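Home Organization Basics, Unit 6: Small Accessories
Course handout. Bring it to class, and bring something to write on it with. 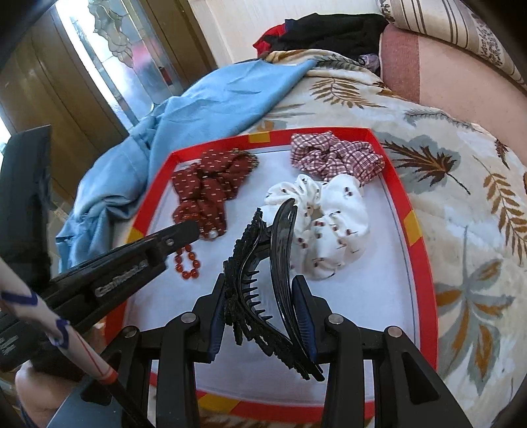

Last time we did linen closets, and everyone went home feeling capable. Small accessories will fix that. A sheet set has the decency to be large. A hair clip can live in a coat pocket for two winters, and a household that owns 13 of them will still be unable to produce one at 7:40 in the morning.

This unit covers hair accessories, small jewelry, and the drifting population of items that get stored with them for no reason anyone remembers. The method is the same one we used for kitchen drawers in Unit 2, with a few changes, mostly to do with scale and with feelings.

6.1 What counts as a small accessory

For our purposes: anything worn on the head, wrist, neck or ears that fits in a closed hand. Scrunchies, elastics, claw clips, barrettes, bobby pins, headbands (if flexible; the rigid ones get their own section), bracelets, rings, loose earrings.

Then there is what the textbook calls "associated matter" and I call silt. Silt is what collects at the bottom of any shallow container left out on a dresser: a bead from something, the back of an earring, a button in its tiny envelope, a stick whose purpose was once obvious, a tool that belongs in the garage. Silt gets a section too. It's where most of the time goes.

6.2 Working on a tray

Always sort on a tray. The bed is the traditional choice and a bad one. It's soft, so beads roll into the seams of the quilt, and it has a deadline, in that somebody needs to sleep there.

A good sorting tray has a flat base in a pale color and a rim all the way around. White is ideal. Black clips and dark elastics show up against it at once, and a loose bead has nowhere to go. A shallow box lid does the job for nothing. The Suresier felt-lined trays on the optional supply list are handsome, and bobby pins cling to the lining like burrs, so I would leave them in the store.

Keep the tray smaller than you think you need. If the whole collection doesn't fit, work in batches. A tray that holds everything turns into the place where everything is kept, and I have seen one reach its third birthday.

6.3 The first pass: by type

The first pass is by type only. Do not consider color, condition, or who gave it to you. Pick up, name, put down with its relatives.

Fabric scrunchies
Elastics without fabric
Claw clips
Flat clips and barrettes
Pins
Beaded things, whole
Beaded things, in pieces
Silt

Say the name out loud if you're working alone. It feels foolish for the first minute and then it speeds you up. Students who skip this step tend to pick up one scrunchie and tell me where they bought it.

Patterned fabric is the usual trap. A gingham scrunchie, a cherry print and a dark red one with white dashes will all look like separate categories to a person who likes them. They are one category. They are scrunchies. You can arrange them by print later, in your own time, with the door shut.

6.4 Claw clips

Claw clips need their own discussion because they are the worst-behaved item in the unit. They have teeth, and the teeth catch on each other, on elastics, on bracelet cord and on the sleeve of whoever is looking for something else.

Three points.

First, sort them by arm shape. A plain clip with a smooth curved arm will sit next to another plain clip quite peacefully. An ornate one, with scalloped or leafy edges, will hook onto anything with a loop in it. Store the ornate ones apart, or at least at the end of the row.

Second, store them upright when you can, held close together, teeth down. Lying flat they take up twice the room and tangle. A narrow divider helps, and so does a strip of stiff card clipped along one side of the drawer.

Third, test the spring. Open the clip fully and let it close. If it closes with conviction, keep it. If it sighs, it goes. A clip with a tired spring will be put back in the drawer every morning for years, by a person who has just found out again that it doesn't hold.

Glossy clips show scratches and dust more than matte ones do. Wipe with a damp cloth. There is a special cleaner sold for this purpose and it's on no list of mine.

6.5 Scrunchies

Scrunchies are volume. One takes up as much space as four clips and weighs nothing, so people underestimate them until the drawer won't shut.

Stretch each one once, gently. You are checking the elastic, which fails long before the fabric does. A scrunchie with good fabric and dead elastic can be saved: open an inch of seam, pull out the old elastic, thread in new with a safety pin, close the seam. This takes ten minutes. If you've been meaning to do it since July, you aren't going to, and we both know it.

Wash before storing. Fabric that sits against hair picks up oil and product, and a closed box makes it worse. Put scrunchies in a mesh bag, cool water, and lay them flat to dry. Keep strong reds away from anything white or pale pink for at least the first wash, however harmless they look. I have a formerly white cherry print at home that will testify.

For storage, two options:

Standing in a row in a shallow drawer, like files. Good for up to a dozen. You see every print at once.

Threaded on a rod or a paper towel tube. Good for larger collections and bad for anyone who always wants the one at the bottom, meaning everyone.

6.6 Beads and bracelets

Whole beaded bracelets are easy. Lay them in small loops, one to a compartment, and don't stack. Elastic cord ages in the drawer whether or not you wear it, so stretch it slightly and look at the knot. If the cord looks cloudy or has gone thin near the knot, restring before it chooses its own moment. (Cords are known to favor weddings and tiled floors.)

Loose beads are a different matter. A single pearl bead on a tray is a question. It came off a clip, an earring, a sweater or a cake decoration, and the answer could take the whole afternoon if you let it. Don't let it. The rule:

Look at what's on the tray now. If the bead plainly matches something there, put the two together in a small bag and label it REPAIR. If it doesn't, the bead goes in the bead jar. There is one bead jar per household. When the jar is full, empty it.

Repair bags get one month. Write the month on the bag. I don't enforce this, but the bag will, silently, each time you move it out of the way.

6.7 Silt, or things that are not accessories

By this point you'll have a pile of things that wandered in. Sticks, clamps, pens, half a tape measure, something from a board game. The temptation is to find them a compartment, seeing as you have all these compartments. That is how they got in.

Tools go back to the toolbox. A clamp or a pair of pliers is very often found among hair things – it was borrowed to fix one, years ago, and stayed on. Walk it back now, before you do anything else, and come directly home again. Students have left to return a single clamp and been found an hour later reorganizing the garage. That's Unit 9.

Anything you can't identify gets one guess. If the guess is "might be important," put it in an envelope with a question mark on the front. One envelope. Small.

6.8 Containers

Containers come last. You'll have noticed I say this every unit, and every unit somebody arrives with a bag of new boxes.

Measure the drawer: inside width, inside depth, and the height with the drawer nearly closed. The third number is the one people skip, and ornate claw clips are taller than they look. Write all three on the lid of this handout, or on your arm.

Notes on what we have tried in the classroom:

Kivico stackable inserts. Sturdy, a little deep for elastics. The stacking is optional and I'd opt out. Whatever lives on the lower level has been retired without being told.

Lau divided tray. Good compartment sizes, slippery base. Put a sheet of shelf liner underneath or it will slide to the back of the drawer each time you open it.

Arka bead case, 126 compartments. A lovely object. If you own 126 kinds of bead, you're in the wrong course and I'd like to see them.

Box lids. Free. Already in the house. Cut down a second lid to make dividers.

6.9 Homework

Sort one container of small accessories, start to finish, using the passes above. Set a timer for an hour.

Write 200 words on what slowed you down. "My sister came in" is acceptable if developed.

Bring your REPAIR bag to the next class, along with a needle, thread and a yard of quarter-inch elastic. We'll have scissors. We had more scissors last year, so please check your bags.

Reading for next time: Unit 7, Scarves and Belts, first half only. The second half deals with hanging versus rolling, and I'd prefer you arrived without opinions.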